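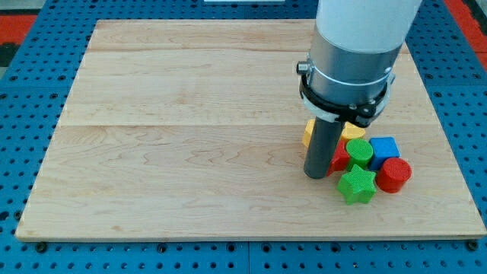 Elsie Harawira asks whether the boards have to be oiled before a new term, or whether a wash is enough. A wash is enough in most cases, and the steps below set out when it is not.

Caring for Wooden Play Boards and Coloured Blocks
Furnthorpe Early Learning Resource Library, Guidance Sheet 22

This guidance applies to flat wooden boards used as a play surface, and to the toy blocks used on them. It does not apply to veneered trays or to felt-backed boards, which are covered in a separate sheet.

What you will need
A soft brush
2 cotton cloths
Mild dish soap and a bowl of lukewarm water
Fine sandpaper
Food-safe mineral oil

Before cleaning
Remove all blocks from the board and set them aside by colour. Brush the surface in the direction of the grain. Where a board is made up of several planks, draw the brush along each seam, as crumbs and modelling dough collect there. If the board is bolted to a table, check that the bolts are firm. The board may be cleaned in place.

Cleaning the board
Dampen one cloth in soapy water and wring it out thoroughly. Wipe the full length of each plank, then the front edge. Do not pour water on the board or allow it to stand in the seams. Dry at once with the second cloth and leave the board uncovered overnight before it is returned to use.

Cleaning the blocks
Wipe painted blocks singly with a damp cloth and dry them by hand. Plastic blocks may be washed in the bowl. Any block with flaking paint or a split corner must be withdrawn and recorded on form 3038.

When to sand and oil
Sand only where the surface feels rough to the palm, and always with the grain. Wipe away the dust. Apply a thin coat of oil, wait twenty minutes and remove the excess. Light-coloured wood will darken slightly after oiling, and planks of differing tone may not take the oil evenly. A board that is smooth and free of stains does not require oil.

Returning the set
Borrowing centres should place the blocks in their bag and attach the tag supplied. Sets on loan to the Tawhiri and Watano branches are returned to the Furnthorpe desk by 4 p.m. Replacement blocks may be requested by telephone at extension 1562.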